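Fukelent Open Day
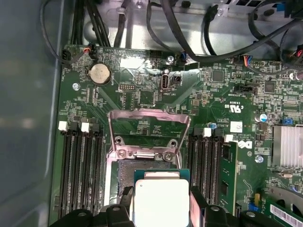
A gripper holding a processor above the open socket of a Dell motherboard.

14 shares | 3 comments

The Fukelent Open Day is a public event held at the Fukelent workshop, a shared repair and automation site run by the refurbishing firm Vivamow. It is best known for its live demonstrations of robots working on desktop computers and small servers. Visitors watch from behind a low rail while a robot arm carries out steps of a rebuild, and staff answer questions between runs. The event is free, but places are limited and have to be booked.

Background

The building that houses the workshop was put up in 1988 as a parts warehouse. Vivamow took over the ground floor when it moved its computer refurbishing line out of a smaller unit nearby. The firm buys used office machines, tests them, replaces worn or outdated parts and sells them on, mostly to schools and small offices. It handles about 3000 machines a year.

Most of that work is done by hand at benches. Robots were first brought in for moving trays and for removing case screws, which are jobs that vary little from one machine to the next. Work inside the case came later. Vivamow does this part of the program together with Gyamfi, a small engineering company that designs gripper fingers and other end-of-arm tools.

The first open day was held in December, during a slow period for orders, and was meant for students from a nearby technical college. Enough other people asked to come that the format was kept and opened to the public.

Demonstration

The main demonstration is a processor swap. A computer with its side panel off is laid flat on the bench and held in a fixture. The socket is opened, and the arm brings in the processor and lowers it into place. The full program, called Fliruron, covers the following steps:

Locating the socket and checking the angle of the case
Removing the old processor and setting it in a tray
Picking up the replacement by its edges
Lowering the replacement into the socket
Closing the retention frame

Only some of these steps are run without help. On most open days a technician opens and closes the frame by hand, and the arm does the picking and placing. The cooler is always removed and refitted by a person, as is the thermal paste.

The swap was chosen over simpler jobs such as fitting a memory module because it shows the limits of the equipment more clearly. A processor for this kind of socket has to go in flat and facing the right way. Depending on the socket type, the delicate contacts may be on the board itself, where a slight slip can bend them. The room is also tight, with memory slots standing on both sides of the socket and cables running along the wall of the case.

Gripper and fingers

The fingers used in the demonstration are black molded plastic with round holes through them. They close on the sides of the processor and leave the socket underneath clear. Gyamfi makes them in several shapes, and visitors can handle worn sets at a side table.

A small camera is mounted at the wrist of the arm. Its picture is sent to a large monitor next to the rail, which gives visitors a much better view than they would have from where they stand. From the floor, little can be seen past the arm and the side of the case. On the monitor the audience can read the printing on the board and follow the last part of the move, when the processor hangs just over the socket.

The arm is slowed down for the public runs. At the speed used, one pick and place takes 60 seconds from the tray to the socket. Staff have said that the slower pace also makes it easier to stop the arm if the part is not sitting straight.

Visit format

Each open day is split into sessions. A session starts with a short talk on how used machines are sorted, then moves to the manual benches and ends at the robot cell. Visitors are asked to leave bags at the door and to wear a grounding strap if they want to touch any boards. Photography is allowed except at the data wiping station.

Mudassar Butt, who leads the robot program at Vivamow, has given the talk at most of the events. His version deals mainly with mistakes made during setup, among them an early finger design that was too wide to fit between the raised frame and the memory slots. One of the old fingers is passed around during the talk.

The session held on 15 May 2020 was run for a remote audience. The wrist camera picture was streamed along with a second view of the bench, and questions were sent in by text. A total of 116 people signed up. The stream was kept as an option for later events, though the remote version leaves out the manual benches.

Reception

Comments left by visitors have been mostly favorable. Teachers have praised the chance to see the inside of an ordinary office computer at close range on the monitor. The most common complaint is about waiting, as the arm has to be set up again after each run and the audience stands for most of the session. Folding seats were added near the rail in response.

Some visitors with a background in repair have pointed out that a trained person can seat a processor in far less time. Vivamow has not disputed this. Its stated aim for the program is to learn which parts of the rebuild line can be handed to a machine, and processor swaps are still done by hand on regular orders.

See also

Computer refurbishing
CPU socket
Robot end effector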